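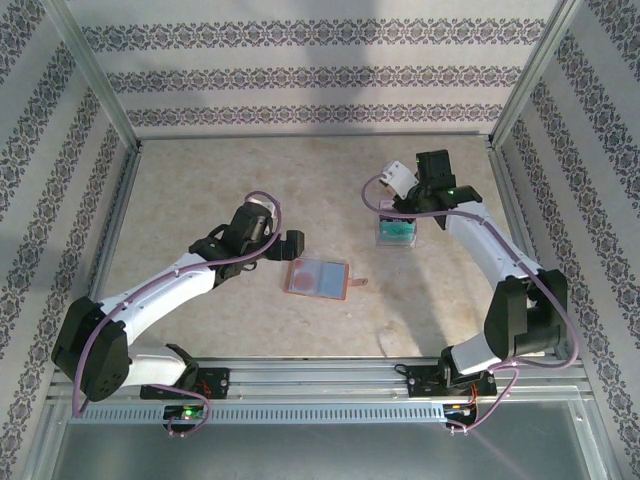

What does Jineck do?
We make and sell small things for keeping cards in. Card holders mostly, the flat fold-open kind with a strap, plus clear boxes for cards and packets, plus refills and spare straps. We also pack them, which takes up more of the day than the making does.

About us

Jineck is a small shop in Tretville. Started on a kitchen table, moved to a garage, moved to the unit behind the old feed store where we are now. Two rooms and a loading door that sticks in January. Front room is cutting, edging and fixing. Back room is packing and shelves. Orders go out most afternoons.

We got going when one of us lost a bus pass for the third time in a year and got fed up with holders that split along the fold. Bought every cheap one in town, took them apart, saw how they were put together. Most were one thin sheet folded over with a bit of glue. So we made one with a proper edge all the way round and a strap that closes. It was ugly. It lasted four years. It's in a drawer here if you come by and ask.

What we make

Open holders. Two see-through panels, colored edge, short strap on one side that fastens over. Opens flat so you can hold it up at a gate or a front desk without digging the card out. Orange is the one people order most, always has been. We also do navy, gray and a green that comes and goes depending on what the supplier sends.

Clear boxes. Rigid, with a lid. For business cards, trading cards, seed packets, sewing needles, recipe cards, whatever fits. People write in to tell us what they keep in them and we like that, keep doing it.

The Simon. Our larger holder, named after a dog. Four panels, same strap. Takes a folded paper form as well as cards. Good for vaccine cards if you fold nothing and slide it in from the top.

Spare straps and fasteners. Straps wear out first. We'd much sooner sell you a strap than have you throw the holder away. They come in a little bag with a sheet showing how to swap it.

Custom runs for schools, clinics, clubs. Smallest run is 15. Tell us the size of your card in inches, both ways, and measure the card itself, not the sleeve its in.

How we pack

This gets asked a lot so it has its own section.

Holders get packed flat and open. Folded ones pick up a crease in the mail and then the panel never sits right. Each one is wiped, checked at both ends of the fold, checked at the fastener (open, shut, open), then laid on card and sleeved. The strap goes out to the side, never tucked under. A tucked strap leaves a dent in the panel and we hear about it.

Boxes get packed last. Clear walls show every fingerprint so they're handled by the corners and wiped once more before the lid goes on. If your order has a packet or insert going inside, we put the printed side facing out so whoever opens the carton can read it without popping the lid.

Mixed orders, holder plus box, go side by side on the table before anything is bagged. Slip of paper next to them. Check the color against the slip, check the insert against the slip, then bag. Sounds fussy. We sent a whole school the wrong color once.

Cartons are plain brown. We reuse filler when it's clean. If you get a carton with somebody else's logo on the side, that's us using it a second time.

The table

Long packing table in the back room, light top so dark scraps show up. We sweep it down between orders. Rules taped to the wall over it:

One order on the table at a time.
No drinks. 
Blades go back in the tin.
Slip stays with the goods until the tape is on.
If it falls on the floor it gets wiped and checked again from the start.

That's most of our training manual.

Viltex

Some of you know us through Viltex. Viltex is the workshop across the yard that cuts our panel sheet. They did it as a favor the first winter and then it turned into a regular thing. Seperate business, separate books, same parking lot. If you want sheet cut for something that isn't a card holder, ask them, they're better set up for it than we are. Returns for Jineck goods come to us and not to Viltex please. They keep walking over with your parcels.

Some numbers

People like numbers on these pages so, fine. Last year we sent out 1,636 orders. Of those 1,485 went to addresses in this state, which surprised us, we thought more were going further. We'd like to change that but we also like driving the local ones over ourselves when it's on the way home.

Repairs we don't count. They come in, they get fixed, they go back.

What we don't do

We don't print on the panels. Tried it, it scratched off in a pocket inside a month. We'll do a printed insert instead, sits behind the panel and stays clean.

We don't do leather. Sorry. There's a good place for that two towns over, ask us and we'll look up the number.

We don't do rush orders in the two weeks before school starts. Everybody wants them then. Order in early summer if you can, please, really.

No phone app, no points, no newsletter. There was a newsletter. It went out once.

Looking after your holder

Wipe with a damp cloth and a drop of dish soap. No window cleaner, it clouds the panels. Keep it off the dashboard in summer. If a card sticks to the panel, leave the thing open on a table at room temperature for a while and then ease the card out from one corner, don't yank it. If the ink from a card has come off on the panel, rubbing alcohol on a cotton swab, go light, stay away from the edging.

Fastener gone loose? Press it shut on a hard surface a few times. Still loose, send for a strap.

Edge lifting at a corner is our fault. Send it back however old it is.

Working here

We hire now and then, usually late summer. It's standing work, it's close work, you need decent eyes or decent glasses. Part time mostly. Radio's on, whoever opens up picks the station. You'd start on wiping and sleeving, then slips, then the edging bench once you've got a feel for the material. Drop a note in with your name and what hours you can do. No resume needed, couple of lines is enough.

Visiting

Come round the back of the feed store, look for the gray door. Knock hard, the cutter is loud. We have a seconds shelf by the door with holders that have a scuffed panel or an off color edge, they work fine, cash in the jar. Boxes with a scratched lid are on the shelf under that.

Parking is shared with Viltex so don't block the big door.

Schools are welcome to bring a small group. Let us know a week ahead so we can clear the benches and put the blades up. The kids get to close the fasteners, which they seem to like more than anything else we show them.

Getting in touch

The contact form is best, or write to us at the shop. We answer in the mornings before packing starts. For repairs put a note in the parcel saying what's wrong and where to send it back, you'd be suprised how many come with neither. For custom runs send the card size, color, how many and the date you need them by, all in one message if possible.

Wholesale list is on the shop page. Prices there are good until we change them.

Page updated May 2021. Straps in green are out of stock, more coming.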